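Chapter 5
Reading the Season: Fixtures, Form and the Shape of a League

Draft notes for the second printing, Tuesday, January 9, 2018

Before you start

You will need a pencil, the fixture grid from the back of the book and whatever you wrote down for the last exercise in Chapter 4. If you skipped Chapter 4, go back and do the part on points and goal difference. The rest can wait.

Key words for this chapter: fixture, round, double round, bye, form, run-in, dead game, postponement, tie-break.

5.1 Why a league is not a cup

Start with the plain difference. In a cup you lose and go home. In a league you lose and play again next week. Everything in this chapter comes out of that.

A cup side can be lucky. One good afternoon, one bad bounce for the other lot, and they're through. A league side gets lucky too, of course, but luck comes and goes over a long season and some of it cancels out. Not all of it. We'll come back to how much in 5.4, and the answer is less tidy than most supporters would like.

So a league table is a slow thing. Early on it tells you very little. Three games in, the side at the top may have played three weak teams at home. The side at the bottom may have had the two hardest trips of the year and a postponement. People still read the table as if it was settled. Newspapers print it, managers get sacked over it. Try not to.

Keep the Olent League in mind as we go along, because we use it all the way through. It has 16 clubs. Plilau and Tondum are the two big ones, Arai the one that goes up and down. You'll get to know them.

5.2 Building the fixture list

Simplest case first. Every club plays every other club once. That's a single round. Play it again with the grounds swapped and you have a double round, home and away, and that's what the Olent League uses.

An even number of clubs is easy. Everybody has a game every week. An odd number and somebody sits out, and that empty week is called a bye. Byes look harmless. They aren't, quite. A side with a bye in the last week has to sit and watch while others play for the title, and can do nothing at all about it.

Then the real world gets in. Two clubs share a ground, so they can't both be at home. The police don't want both derby games on a bank holiday. Somebody's pitch is being relaid until the end of August and they ask for their first few games away. Tondum asked for exactly this and got it -- five away games on the trot, a dreadful start, and a home run in spring that made them look like world-beaters. Same squad all year.

Look at the order as well as the total. A hard run of games bunched together does more damage than the same games spread out. Tired legs, small injuries that don't get time to heal, a bit of panic. Spread them out and a decent side will cope. 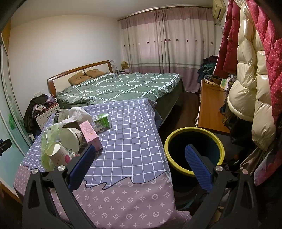
Travel matters too and most fixture lists ignore it. Arai are out at the far end of the coast road. Every away trip is a long one for them, and every visiting side has a long one going there. You would think it evens out. It doesn't really, because the visitors do the journey once a season and Arai do it every other week. Look at their results after a midweek away game and then the Saturday that follows. Write down what you find before reading 5.3.

5.3 Form, and what people mean by it

Form is a word everyone uses and hardly anyone pins down. On the back pages it usually means the last few results, set out as a row of letters, W, D or L. Fine as far as it goes. It leaves out a lot.

Who were the games against? Home or away? Did they win by a mile or scrape it with a late penalty? Was half the team out with flu? The letters don't say.

In this book form means results over the last five league games, weighed against the strength of the opposition. You'll learn the weighing in 5.5. For now just do it by eye. Take a run of letters, put the names of the opponents underneath, and ask whether you'd have expected better or worse. Most of the time a so-called bad run turns out to be a normal side playing good sides. Sometimes it's the other way about, and a club that everyone says is flying has been beating the bottom four.

A warning. Once you know how a run ended it's very hard not to see it coming. Cover up the later results with a bit of card when you do the exercises. Sounds daft, works well.

Plilau, in the season we use for the worked example, lost only one of their first ten and still didn't win the league. They drew too many. A draw feels like something saved, specially away from home, but with three points for a win two draws are worth less than one win and one defeat. Two points against three. Work it through on paper if you don't believe it, plenty of people don't the first time.

5.4 How many points is enough?

There is no fixed number. It depends on the size of the league and on how even it is. In a league with one very weak club, everyone else's total creeps up. In a league where any side can beat any other, the champions may finish with a total that would have been fourth the year before.

In the Olent League the old saying is that 56 points gets you into the top four. It's a fair rule of thumb and it has been wrong often enough to be careful with. Remember each club plays 30 games, so it's a bit under two points a game. Keep that per-game figure in your head. Far more useful than the total when clubs have played different numbers of games, as they always have by midwinter.

Games in hand. Supporters count them as wins already. They are games, that's all, and often awkward ones, squeezed into midweek on a heavy pitch. Don't add three points for each. Add the side's own average and you'll be nearer.

When totals finish level you need a tie-break. Goal difference first, in our league, then goals scored, then the results between the two clubs. Other leagues put these in a different order and it does change who goes up. Check the rule before the season, not in the last week when everyone's shouting.

5.5 What comes next

The rest of the chapter takes the ideas above one at a time. First the weighing of form, with a full worked season. Then the run-in, meaning the last few rounds, and why dead games -- ones where neither side has anything to play for -- throw up such odd scores. Then postponements. Then a short piece on crowds: a ground holding up to 100 people and a ground holding thousands are not the same sort of home advantage, and our village divisions get their own table for that reason.

Warm-up exercises

Don't spend long on these. Rough answers are fine, we go over them all properly later.

Draw a fixture grid for four clubs playing home and away. Check that no club is at home and away in the same week. Then add a fifth club and mark in the byes.

Take any league you follow. Find the side that is lowest in the table and list who they have played so far. Write a sentence or two on wether the position is fair.

Using the Tondum fixtures in the back, shade the home games. Where do they bunch? Now swap two of them for away games and say what you think would change.

Find two clubs with different numbers of games played. Work out points per game for both and put them in order again.

Keep your answers. You'll want the last one for 5.6.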